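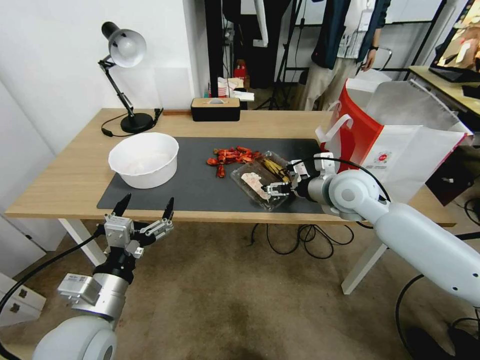 Stonthorpe School Connectivity Records is a table of what public schools have for internet access, what they pay for it, and how many students share it. We started it because every debate over classroom broadband seemed to run on one national average, and averages hide the school with a single slow line in the library! A desk counts as a study spot in our survey if it has a seat, a light and a signal, and the light can be as plain as a black jointed lamp with a power cord curled around its base. Signal is the part that goes missing.

What's inside

1,905 rows, one per school building, from 323 districts. Each row has the district code, grade span, enrollment band, connection type, download and upload speed, monthly cost before discounts, and whether students can borrow a hotspot.

Files

schools.csv is the main table
districts.csv has funding sources and contract end months
codes.txt explains every abbreviation (read this one first, really)

How it was collected

Districts filled out the Plandell form between January and May. Speeds were tested at 10 a.m. on a school day, with classes going. The Tejada script then merges the answers and flags odd values, and we love how much it catches.

Known gaps

Charter schools are thin. Schools with up to 1,000 students are covered much better than the big ones. Costs are blank where a contract was shared by 2 districts. Rows marked P came over from the older Porkov survey, which didn't ask about upload speed.

Corrections are very welcome! Open an issue with the row number and the source.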